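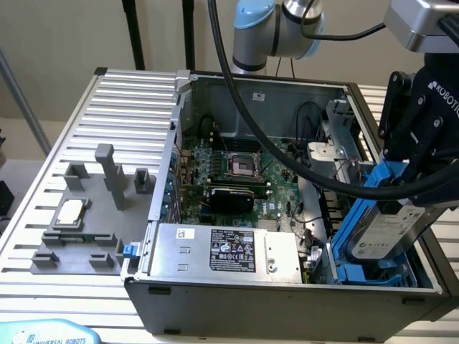 Side panel off, socket empty, processor sitting in its gray pocket on the left. Wednesday, 20 minutes into the lunch break I said I'd skip.

1/ A thread on rebuilding an old desktop tower, for the three of you who asked and the rest of you who are stuck with me until August.

2/ The machine is the former office computer at Cokotville. It goes by Rosik, after the client whose invoices it used to lose. Stuart Hebden wanted it recycled. I wanted it in my apartment. We compromised and it's on a bench at work, lying on its side.

3/ Please admire the blue clips along the expansion slots. Somebody once got paid to decide that cards should go in without a screwdriver, and I'd like to buy that person dinner. The power supply gets a blue latch too. It's a theme.

4/ The processor is out because I want to swap it for the faster one Tudur Llewellyn swears is in his garage. Tudur also swears he has my ladder.

5/ An empty socket makes me nervous. All those tiny contacts and me with my sleeves. I've started rolling them up like I'm delivering a calf.

6/ Graphics card stays in for now. It's a big black ribbed thing and it'll probably draw more power than my fridge, but I've grown fond of it.

7/ Several people want to know about cable management. There are a lot of thin wires in there and I'm managing them by not looking directly at them.

8/ Ifor Hughes asks why I don't just buy a new one. Ifor, I have seen your phone screen. You're in no position.

9/ Things I'd tell anyone trying this: take a picture before you unplug the little front panel connectors. Write down which one went where. Then put the note somewhere other than inside the case -- ask me how I know.

10/ The drive cage is next. I have one old hard drive to go in it with 2614 photos on it, most of them of a dog who belonged to my landlord.

11/ Umut Sönmez has just walked past, looked in, said "huh," and kept walking. He's the one who knows about computers.

12/ Going to find thermal paste. If Tudur's reading this: the processor, please. And the ladder.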